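Speaker notes — Safety and reliability session
Presented by Yulan Dai, Covton
Version of 10/05/2020

Opening (allow 2 minutes)

Thank the organizers and acknowledge Nipon Thaweesak, who prepared the incident log. State clearly that no one was injured. The purpose of this talk is to report a fault in our hand-held gripper program and the changes made to our procedures.

Slides 2 and 3 — show together, then pause

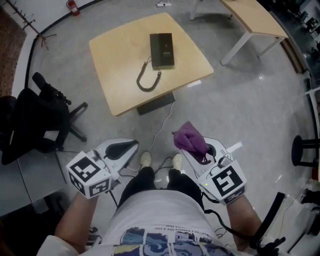
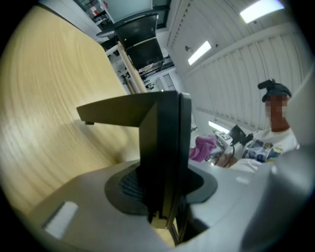
Cloth handling with hand-held grippers: the operator's view, and the view from a gripper.

Slide 4 — What went wrong

In January the Tudus project began to record grip closures that the operator had not commanded. Over 357 sessions, the log shows 14 such events. In most of them the fingers closed a short distance and stopped. In two, they closed fully while the operator's other hand was reaching across to straighten the cloth.

Read the second of those entries aloud. Do not name the operator.

Slide 5 — Cause

The fault was traced to the cable connection at the gripper. When the cable was pulled sideways, the signal dropped for a moment, and the controller treated its return as a close command. Our own bench tests missed this — the cable was always clamped in place during testing, and a seated operator turns and leans.

Wendt carried out the independent review and agreed with this finding. Their report also criticized the time we took to stop work. We accept that criticism.

Slide 6 — Changes

A lost signal now leaves the fingers open until the operator resets the unit.
Cables are secured with slack before each session.
Any uncommanded movement ends the session and is reported the same day.

Slide 7 — Outstanding

The Aken site has not yet received the revised controller. Hand-held work there remains suspended. If asked for a date, say that none has been set.

Questions: refer wiring details to Nipon.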